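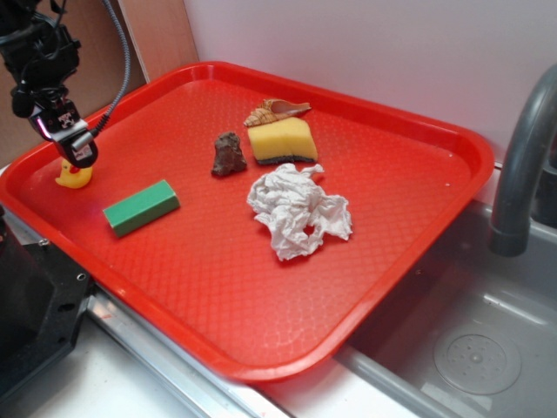 Maksym Maksymiv

Ok so the red tray by the sink. Had it maybe 6 years, diamond pattern on the bottom, and the grooves hold on to everything. Wiped it twice, still feels tacky. Do I have to empty it and soak it or what. Duck, shell, rock, sponge, all live there now

halow_pete
Soak it. Hot water, dish soap, old toothbrush along the diamonds. Ten min tops

Drostesska
Not hot!! Mine warped, rocks like a boat now. Lukewarm and wait longer

halow_pete
Never warped one. Was yours the thin kind

Drostesska
No, thick. 140 degree tap water will do it, ask me how I know

gajewski51
Why is the sponge on the tray tho. Get it off there, thats your sticky. Also move the tray back, corner is hanging over the sink, one bump and the shell is toast

Maksym Maksymiv
Shell has survived worse. Sponge needs to live somewhere

gajewski51
Hook. Or a dish. Not with the shell

tinex_mom
Baking soda paste, leave it overnight, rinse. Dont scrub in circles, go with the lines. And toss the paper towel, it just sheds lint in teh grooves

Maksym Maksymiv
Ok trying lukewarm + toothbrush tonite. Duck gets a bath too

Recent topics
Tinex drain covers, worth it?
Sponge with dark scrub side, how long do you keep yours
Cleaning seashells without bleach
White counters and tea stains (51 replies)

Comments
rosa_k: baking soda worked on mine, took two rounds
benny100: still say throw it out and get a flat one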